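Skilora, qui sommes-nous ?

Une petite équipe, des bras robotisés et pas mal de café.
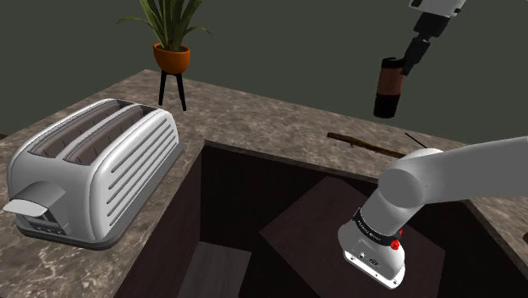 En simulation : le bras, un cylindre dans la pince, au-dessus du plan de travail au grille-pain.

Moi c'est Velimir Angelovski, et j'ai lancé Skilora avec Zixuan Luo après dix ans passés en cuisine collective, chez Breseo. On était 3 au départ, on est 23 aujourd'hui - et la moitié de l'équipe vient des fourneaux, pas de l'informatique !

Notre métier, c'est de préparer l'arrivée des robots dans les cuisines professionnelles. On répète d'abord chaque geste sur écran (prendre, lever, poser, recommencer), puis on va voir les gens qui feront équipe avec la machine. À la cuisine centrale d'Illeck, qui sort environ 697 repas par jour, les agents ont choisi eux-mêmes les tâches à confier au bras. Ils ont gardé l'assaisonnement et le dressage, et je les comprends !

Est-ce que ça change le travail ? Oui, forcément. Moins de charges à porter, plus de réglages à surveiller, des horaires à rediscuter aussi. Zixuan forme les équipes sur place, et personne ne touche au planning sans en avoir parlé avec elles.

Depuis mars, on accompagne aussi les ateliers Bakhtiari. Envie de passer nous voir ? Écrivez-nous, on répond vite.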